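Looking after oiled wooden worktops and tables

Oil finishes soak into the wood and leave very little on the surface. They are easy to patch but need regular attention, and most of the damage people ask us about comes from too much oil, too much water or the wrong cloth.

Testing the finish

Put a few drops of water on a part of the top that gets daily use. If the drops stand up, leave it alone. If they spread and the wood darkens within 6 minutes, it is time to oil. Test near the sink or the hob as well as in the middle, as the two rarely wear at the same rate. A varnished top will pass this test for years and then fail along a scratch. Do not put oil over varnish.

Cleaning

Use a well-wrung cloth and a little washing-up liquid in warm water. Wipe along the grain, then dry with a second cloth. Avoid scouring powder, bleach and the green side of a sponge. Vinegar is often suggested but it dulls an oiled surface and does nothing for grease.

For dried-on food, lay a damp cloth over the spot for a few minutes and lift the residue with a plastic scraper held flat. Steel scrapers leave marks that show up in low evening light. 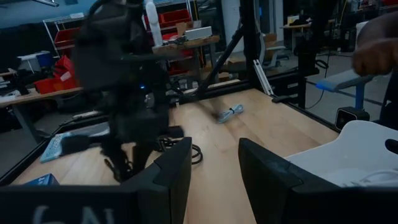 Black or blue-grey stains are usually iron reacting with tannin, and are most common on oak. Wet tins, cast-iron pans and bits of steel wool are the normal causes. Oxalic acid crystals will take the stain out. Dissolve 50 g in a litre of warm water, brush it over the whole board and not just the mark, leave until dry, then rinse twice. Wear gloves and eye protection, and do not sand until the rinsing is done - the dust is harmful. Tops used for preparing food need a third rinse.

White rings are moisture in the finish. Leave them overnight before doing anything. If they are still there, rub with a little oil on a soft cloth.

Sanding

Start at 120 grit for general wear and finish at 180. Going finer than 240 closes the surface and the oil will not take evenly. Sand with the grain, by hand or with an orbital sander, and vacuum between grits. Raise the grain with a damp cloth after the last pass, let it dry and go over it once more lightly.

Oiling

Room temperature matters more than brand. Below 12 degrees the oil stays sticky for days. We have used Brabec hard oil and the thinner Mirnero worktop oil, and both behave the same way if applied sparingly. Tura is slower to dry but easier to spread on large tops.

Apply with a lint-free cloth, wait a quarter of an hour and wipe off everything that has not soaked in. Any oil left standing will go tacky. Two thin coats are enough on a worn top, three on bare wood. Do the end grain first and give it an extra coat.

Oily cloths can catch fire by themselves. Spread them flat outdoors to dry, or soak them in water and put them in a lidded metal tin.

Keep the top dry for a day after the last coat, and keep hot pans and standing water off it for a week. Leftover oil skins over in a half-empty tin, so decant it into a smaller jar and write the month on the lid.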